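The letter from Prastora said nobody would lose their place in the cloakroom. It said the machine would take the hanging and the fetching, and that we would be freed up for the guests. I had worked coats at the Ilau for eight winters and had never once felt held back from the guests. They came to the counter, they handed me something damp, they told me about their trains. I put the letter in the drawer with the lost gloves.

They sent four of us to watch it learn, on a Friday, at the place Niazi kept for that purpose.
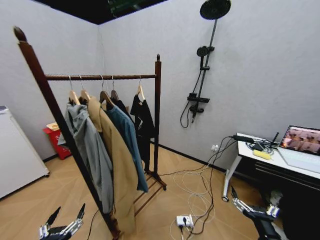

I have always judged a cloakroom by its rail. Ours ran the length of a corridor and on a gala night you had to lean on it with your shoulder to get one more in. Theirs held a grey hooded jacket, a long tan coat, a blue thing and a couple of dark ones, with a shower on the wall beside them. "It's the same principle," said the man from Niazi. I asked him what it did with a fur that had a handbag strapped inside it. He wrote that down, and he looked pleased, as if I had given him a present. I suppose I had.

By the afternoon all of us were giving him presents. Wet umbrellas. Scarves pushed down sleeves. The husband who swears his coat was black when it was brown. He paid us our normal hourly rate for it, plus the bus fare, and there were sandwiches.

My friend from the late shift whispered that it would never manage. I wanted to agree with her. But I had heard the same about the ticket barriers, and they had managed badly for two years, and then people had simply got used to queuing.
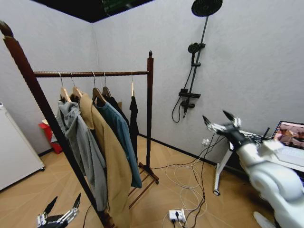
What I noticed was how much I wanted to step in. It is a habit of the arms. You see a coat wanting to be straightened and you go. The machine had its hands up with the fingers spread, and I thought of a new girl we once had, who stood just like that in front of her first full rail. I had taken her by the elbow and shown her. The tan coat hung nearly to the floor, and I would have moved it to a higher bar before anyone trod on it.

"Would you say that's a rule?" the man asked, when I told him. "Long ones higher?"

I said it depended on the coat.

In October they put in the new counter, from Eltov, with a slot where my stool used to be. There are two of us now. We stand at the front and smile, and when a guest starts on about the train, a light comes on to say the coat is ready.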